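The Praditholm Folding Drying Rack

Mar 10, 2021 | by Wian Tshabalala
Last updated: April

I have dragged a lot of bad drying racks through a lot of small apartments, so when people ask me why our shop in Hamby carries only one model now, I have plenty to say! Tumble dryers are great for towels and bed sheets and I'm not here to talk you out of yours. But sweaters, gym clothes, bras, anything with a bit of stretch in it... those I hang up, and I want something to hang them on that doesn't fold itself shut at two in the morning.

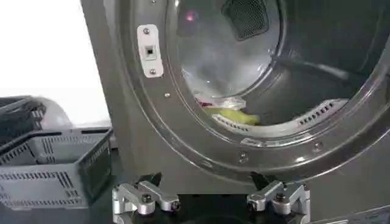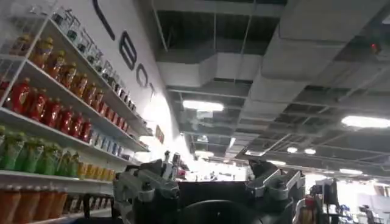
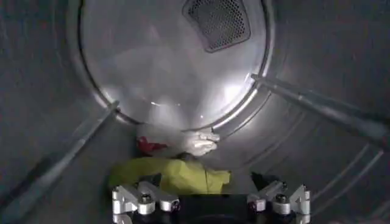 So, the Praditholm. It's made by Flestus, who used to do garden chairs, and you can tell the moment you open it because the hinges are chair hinges. They lock. You pull the legs apart until you hear the click, and from then on you can lean a full wet bathrobe on one side and the whole thing just stands there. My old rack used to walk across the floor if I loaded the left side first (I'm not kidding, I found it against the fridge once).

The frame is powder-coated steel and the rails are beech. I was nervous about the wood at first, I'll admit, with all those damp socks sitting on it, but it comes sealed and mine has been in use through two winters without a mark on it except one spot where I left a red dish towel, which was cheap and bled on everything it met that year. Wipe the rails down now and then with a plain damp cloth. Please don't use furniture polish, it gets on your shirts.

What it costs and what comes in the box

The rack is $127. I know. It's a lot for something that lives behind a door, and I went back and forth for months on whether anyone would pay it. You get the rack with the legs already attached, a sock rail that clips on across the bottom, and 2 end hooks for hangers. There's also a small bag with spare rubber feet in it, taped inside the lid, and people throw that away all the time, so look before you flatten the box!

The sock rail only goes on one way around. The notches face down. If it feels like you need to force it, flip it over.

Color choices are white, a soft green, and a dark blue that looks almost black indoors. The blue is the one I have at home. White sells out first every single time, and if the page says it's gone I usually have more within a few weeks - send me a note and I'll put your name on one.

Where to put it

Give it some air. Near an open window is lovely, a hallway with a fan running is fine too, and a closed bathroom is about the worst spot in the house. I leave an empty rail between heavy things, and I turn jeans inside out with the pockets pulled open. Sweaters go flat across the top over a towel. Don't hang them by the shoulders unless you like those little points.

The wool question

I get asked about this one so often that I'm adding it here. Yes, you can dry wool on the Praditholm, and I'd wash it with the Mösli wool soap we keep next to the register. It has hardly any smell and it rinses out fast. Squeeze the water out, roll the sweater up in a dry towel, step on the towel (very satisfying), then lay it out.

Repairs and returns

We've sent out 3,804 of these so far and the part that goes most often is the plastic clip on the sock rail. I keep those in a drawer and I'll mail you one for the price of the stamp. For a bent leg, bring the rack in, or email me a photo and I'll tell you whether it's worth fixing. Returns are fine as long as you haven't had wet laundry on it.

Local pickup is at the side door. Ring twice, the bell is quiet.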